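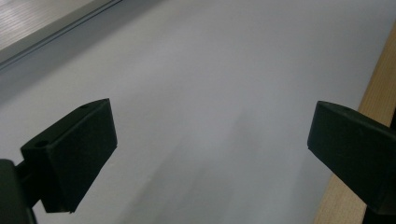 An open gripper over a pale surface

Minard is an American rock band from Ciserton, a river town whose other musical exports are a polka revue and a brand of clarinet reed that went out of production. The band plays a slow, heavily amplified style that its members have called "porch metal," a term no other group has asked to borrow. It has released two studio albums, a live cassette and a split single, and has broken up at least twice, once during a soundcheck.

History

Formation

Minard grew out of a high school jazz ensemble that lost its rehearsal room to a wrestling team. The bassist and the drummer began practicing in a rented storage unit on the east side of Ciserton, where the rules forbade both live music and propane. A guitarist answered an ad posted at a laundromat, and a singer joined after coming to complain about the noise. The singer's version of this story leaves out the complaint.

The name was taken from a street sign. A competing account, printed on the sleeve of the first single, says it came to the drummer in a dream, but the same sleeve also misspells the drummer's name and lists a side B that does not exist.

Early shows and The Skoryk Tape

The group's first regular engagement was at the Skoryk, a bar and banquet hall that booked rock bands on nights when it had no weddings. The stage was built for a small accordion group, and the guitarist played most of the first season from the stairs. One of these sets was recorded through the house mixing board and issued as The Skoryk Tape in an edition of 100 cassettes. The recording captures the vocals and the kick drum clearly, the bass faintly, and the guitar hardly at all. It also preserves a long announcement concerning a blocked driveway, which fans at later shows learned to recite.

Nillus

The first studio album, Nillus, was recorded in a former dental office over the course of one September. The band had budgeted for a week of mixing and used most of it looking for a hum, which was traced to an aquarium pump in the business next door. The hum can be heard under the quiet section of "County Seat" and was left in, partly on artistic grounds and partly because the money was gone.

The album sold 2,000 copies, a figure the band's label described as encouraging shortly before it stopped returning calls. Reviews were mixed to kind. One regional weekly praised the "enormous patience" of the songwriting, and the band put the phrase on a poster. The rest of the sentence concerned the patience required of the listener.

First breakup and return

Minard dissolved midway through its first tour outside the state, after a dispute over whether the van's heater should be used as intended. The members finished the remaining dates – the contracts had been signed – and announced the split from the stage each night, to growing applause. They were rehearsing again by spring. A second breakup, at the Skoryk, lasted from soundcheck until the doors opened.

The second album, Weather Permitting, was released on July 15, 2023, at an outdoor concert in Ciserton that was moved indoors on account of rain. It is shorter and faster than its predecessor, though both terms are relative. The closing track, "Freight," runs 24 minutes and contains one chord change.

Musical style

The band tunes low and plays slowly, with long stretches in which the guitar sustains a single note while the rhythm section considers its options. Lyrics tend toward municipal subjects, among them bridge closures, zoning and the hours of the public pool. The singer delivers these in a flat baritone that some listeners find hypnotic. Others have taken it for the announcement at the start of the show.

Live, the group favors short set lists and long songs. Encores are rare, as most venues have a curfew.

Discography

Studio albums
Nillus
Weather Permitting

Live albums
The Skoryk Tape (cassette only)

Singles
"Culvert" (7-inch)
"Low Bridge" (split single, other side withdrawn)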